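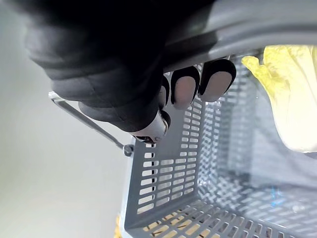
Workshop notebook, Sarbridge, grocery cell
17 January 2021

Job: glove change and grip check on the right hand, tendon tension on the same hand, re-zero of both wrists.

Reason for opening it up: the basket hold has been drifting. Hold current on the right hand has crept up since the last service in July and the controller has begun to throw the soft warning (grip effort over limit, no stop) towards the end of a long run. Cycle counter read 2,346 picks at power-down. The warning first appears in the log at some 400 picks before that, so it has been going on longer than I thought. Whoever runs the cell next, please read the warnings page before clearing it.

Glove off. Wear at the root of the thumb and along the inside of the first finger, nothing through to the metal. The old glove had stretched over the palm and was gathering between palm and handle, so the hand was closing on cloth first and handle second. Bagged and labelled, in the top drawer of the Dawber cabinet.

Tendons next. First and second fingers within limits. Third was slack, taken up by two turns on the adjuster and locked. Checked again after 30 open-close cycles with no load, no change. The adjuster screw on the third finger is getting soft in the head. Ordered spares from Stinton, along with another pair of gloves. Use the proper driver on it until they come, not the one off the bench.

Thumb joint cleaned and one drop of the light oil put on the pivot. There was fluff in it, same grey as the carpet. The floor ought to be swept before a run as well as after.

Wrist zero: left was fine. Right was out by a small amount in roll, which fits with the basket hanging nose-down in the last set of logs. Re-zeroed against the block, saved to the Relora config as a new file. The old file is kept beside it with the date on the end. Do not delete it yet.

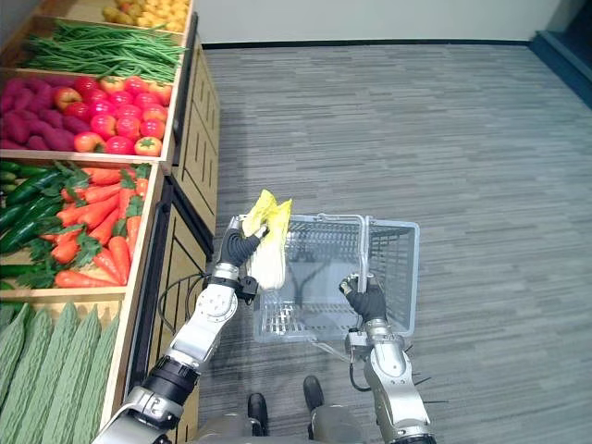
Grip settings after the glove change need to be taken from scratch, as the new material has more bite than the old. I put the right hand back to the default closing force and came up in steps until the basket stopped swinging when the left arm moved. That took 3 steps. The left hand I left alone. Napa cabbage is the awkward item for it, being heavy at the stalk end, and held by the upper leaves it hangs with all that weight low down over the near rim of the basket. The release height wants to be set from the bottom of the stalk, and at present the software sets it from the fingertips. Entered on the fault list as a software item.

Cable on the left arm: there is a free loop near the hand on the shelf side. Moved the arm by hand through the bin positions with the motors off and watched the loop. It clears the shelf side panel, but by less than I would like at the lower tiers. Added one more tie at the forearm. If the tie is cut for any reason, put it back in the same place, as further up it pulls tight at full reach.

Power-up after all of the above: no faults, no warnings. Hold current on the right hand back inside the green band with an empty basket. Loaded figures still to be taken.

Still to do:
Loaded hold test, right hand, full basket, log the current throughout
Swap the adjuster screw on the third finger when the Stinton parts arrive
Look at the left glove, same age as the one taken off
Ask for a service reminder on the pick counter - the July interval was too long for this hand
Sweep

Cell left powered down, both arms in the park position, key in the Dawber cabinet.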